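Now the fun part: your Mottram paper is out of the tube and you get to see the pattern full size! Set aside an afternoon and clear the counter below the wall.

## 4. Getting the wall ready

1. Take off outlet covers and hooks. Turn the power off first.
2. Wash the wall with plain dish soap and water, then rinse and let it dry overnight.
3. Stick up a test strip and leave it there while you have a coffee. If the corners lift, the paint needs a coat of primer.

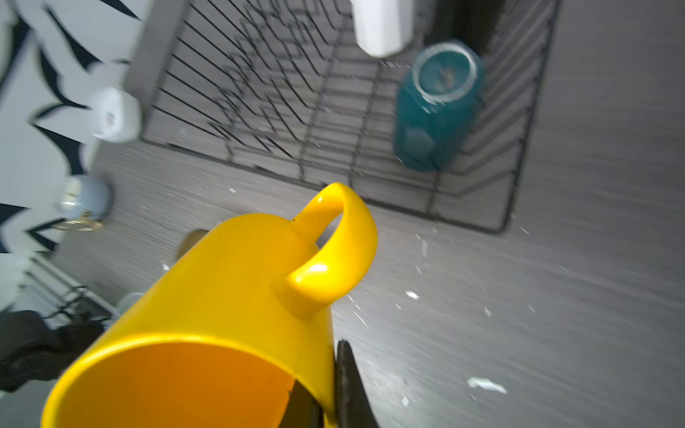 *Yellow mug over a gray countertop.*

**Caution:** Fresh paint needs a full 30 days to cure before any peel-and-stick paper goes on it.

4. Hang a plumb line and mark it lightly in pencil. Corners are hardly ever straight, so trust the line!
5. Lay two strips side by side on the floor and slide one until the shapes meet. Bold black-and-white patterns make this step a real pleasure (and show every slip).
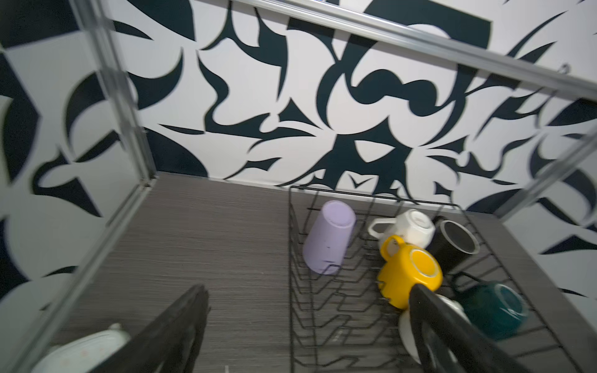
## 5. Hanging the first strip

1. Peel back a hand's width of the backing and press the top edge down along your pencil mark.
2. Work from the center outward with the felt squeegee, pulling the backing away as you go.
3. Got a bubble? Lift the strip and lay it again. The glue is very forgiving.

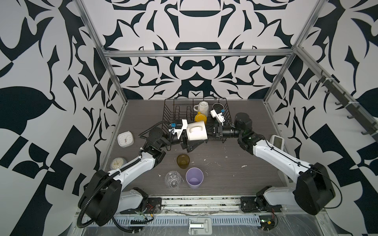 *Corners and trimming: 2 min read*

Wrap each strip a little past the inside corner and start the next one over that overlap. Trim with a new blade, and change it often. Leftover pieces look great inside drawers, so keep them!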